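Baking Fundamentals
Unit 4 handout: batter weight, baking loss and scaling to a different pan

Bring this sheet to the October practical. You will also need a calculator, your lab notebook and a pencil. Phones stay in the lockers during bench work, so don't plan on using the one in your pocket.

1. Why we weigh batter

Recipes written for home use give a pan size and tell you to divide the batter evenly. That works for one cake. For tiered or stacked work, layers of different heights cause trouble when you level and fill them, and the extra trimming is wasted product. In this course all batter goes into pans by weight, in grams. Put the lined pan on the scale, press tare, and pour.

Write the number down before the pan goes into the oven. Last term several groups tried to work it out afterward from the finished layers, and their loss figures were useless.

2. Baking loss

A cake weighs less when it comes out than when it went in. Nearly all of the difference is water leaving as steam. We express it as a percentage of the batter weight:

baking loss = (batter weight - baked weight) / batter weight x 100

Worked case, yellow butter cake, Levente Bodnár's bench:

Batter in three 9-inch rounds: 2429 g
Baked and cooled, untrimmed: 2185 g
Difference: 244 g
Baking loss: 10.0 percent
Yield: 90.0 percent

Weigh the layers after 40 minutes on the rack, out of the pans and with the paper removed. If you weigh early your loss will come out low, and your numbers can't be compared with those of the next bench.

To go the other way, divide by the yield. If an order calls for 1800 g of baked cake before trimming, then 1800 / 0.90 = 2000 g of batter. A common mistake is to add 10 percent to 1800, which gives 1980 and leaves you short.

3. Changing pans

Assume the same depth of batter and scale by area. For a round pan, area is 3.14 x radius x radius. For a rectangle it is length x width.

8-inch round: 50 square inches
9-inch round: 64 square inches
10-inch round: 79 square inches
12-inch round: 113 square inches
9 x 13 rectangle: 117 square inches

The batch above comes to 12.7 g of batter per square inch. A 10-inch round at the same depth therefore takes 79 x 12.7, or 1003 g. Round to the nearest 5 g and move on.

Area tells you nothing about time. A wider layer takes longer to set in the center even when the depth is the same. Start checking at the time given in the recipe, and use a skewer in the middle and again halfway to the edge. For 12-inch pans, use the wet cloth strips on the pan sides (drawer under the proofer).

4. Filling and coating

The same cake took 938 g of buttercream, counting two filling layers, the crumb coat and the final coat. Finished weight was 3123 g, so buttercream made up 30 percent of it. Benoît Hoarau's group used a lot more on theirs because the top layer had domed and they filled the gap instead of leveling. Their cake slid on the cut. Level first.

Buttercream on the sides scales with height as well as diameter, so the area method will be off for tall cakes. Add up the top, the sides and each filled surface separately.

5. Problems for your notebook

Show the working for all of them.

a. A batch of 1640 g of batter gives 1460 g of baked cake. Find the loss and the yield.

b. You need three 8-inch layers at 12.7 g per square inch. How much batter do you mix, allowing 3 percent for what stays in the bowl?

c. A customer wants a carved cake, and you expect to cut away one fifth of the baked weight. The carved piece has to weigh 2000 g. Work back to the batter weight, using a yield of 90 percent.

Part c takes two divisions. Do the trimming first.

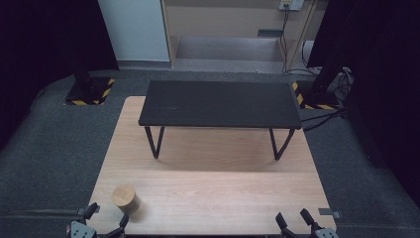
Zulema Fuentealba
Course Instructor, Baking Fundamentals

Notebooks are due at the start of the Unit 5 session. Late work goes in the tray outside the lab office.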